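Warehouse & Distribution Talk > Automation > Case sealer going in, what happens to the pack bench?

dockside_pam
September 2026
Hi all, long post, get a coffee. I'm at the Plornau warehouse, appliances mostly, and we just learned that a Serera case sealer is going in by the end of the line. There are 14 of us on the floor and I've been on the tape bench longer than I'd like to admit. They tell us no jobs are going, and I do believe them (mostly!), but I'd love to hear from people who have already been through it. So much of my day is small fiddly stuff with rolls and hand dispensers, and I can't picture what a day looks like once the machine has that.

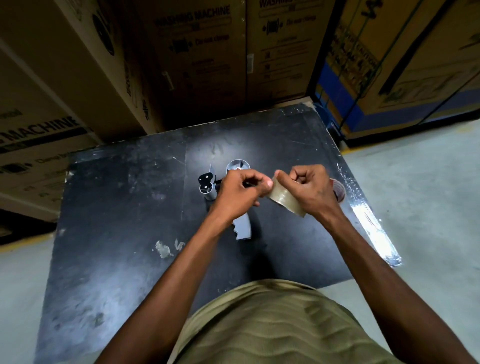

What happens to the hand taping once the sealer is running?

It shrinks a lot and it gets odder. The machine takes the regular cartons, and you keep the returns, the repairs and anything with a crushed corner.

boxcutter_ray
That matches what we saw at Wanero. Ours does 300 cartons before the first break, and my shoulders thank it every night. I was dead set against it in June and I've come around. You'll spend more time feeding, clearing jams and checking seals, and you'll get to know the sound it makes right before it chews a flap.

tallstack
Glad it worked out for you, Ray, but I can't agree it's all roses. At my place we went from 4 people on the bench to two. They weren't let go, they were moved to loading, and one of them had a bad knee. "No jobs going" can still mean your job is gone. Pam, ask for it in writing, and ask who gets trained on the machine.

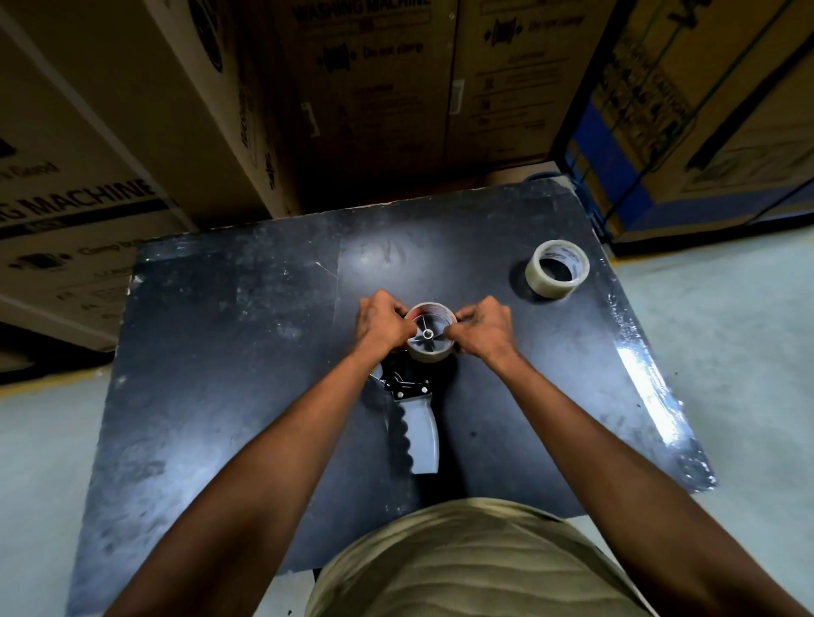

dockside_pam
Thank you both, and tallstack, that's just what worries me. I have a decent knee but I like my bench and the people I talk to across it. The other thing I mean to bring up is the changeover on the hand tools, which everybody thinks is nothing until they train a new person. Getting a fresh roll onto the hub takes both hands, one on each side, and you want your next roll lying right there on the table. If we're only doing it now and then, people will lose the knack, and I'd hate to be the only one left who has it.

boxcutter_ray
Good point and I'll give you that one. We had a Besnard trainer in for the sealer and not one minute was set aside for the hand side. First time the machine went down we were slow as molasses.

tallstack
So rotate people. An hour on the bench each, every shift, machine or no machine. It keeps the talk going too.

dockside_pam
I like that a lot, I'm taking it to my lead. Will report back once the thing is bolted down.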